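About Koleo

Koleo makes and sorts small plastic clips, retaining rings and cable fittings for equipment builders. The company was set up in Bromdale by Prasanna Pramanik and Nuwan Selvanayagam, and the shop is still on the same street. We carry 156 standard parts and take short runs of custom ones.

Most of what we sell is open rings. An open ring has to spread over a shaft or a bundle and close again without taking a set, so the opening, the wall and the notches on the rim are all drawn and checked separately. Tabs are added where a part must be lined up by hand.

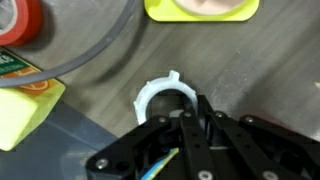

BROMDALE, December

White translucent stock is the default for C-shaped parts. Other colors are made to order. Parts are looked over on a plain gray bench top, which gets scuffed and is left that way until the marks interfere with reading an edge. Tape and small boxes stay on the bench during a shift — everything else goes back to the rack.

Lesego Magagula runs inspection. A sample of 10 parts is pulled from each lot and measured at the opening and across the outer rim. If two parts fall outside the drawing, the lot is held and the tool is checked before the next run. Records are kept by lot number and can be sent with the order on request.

Mitali Karunaratne handles drawings and custom work. Send a dimensioned sketch or a sample part, the shaft or bundle size, and the quantity. Tooling from the former Lodilon line is still in use for 111 of the standard sizes, and those part numbers have not changed.

Orders and returns: Tanvir Pramanik, front office, Bromdale.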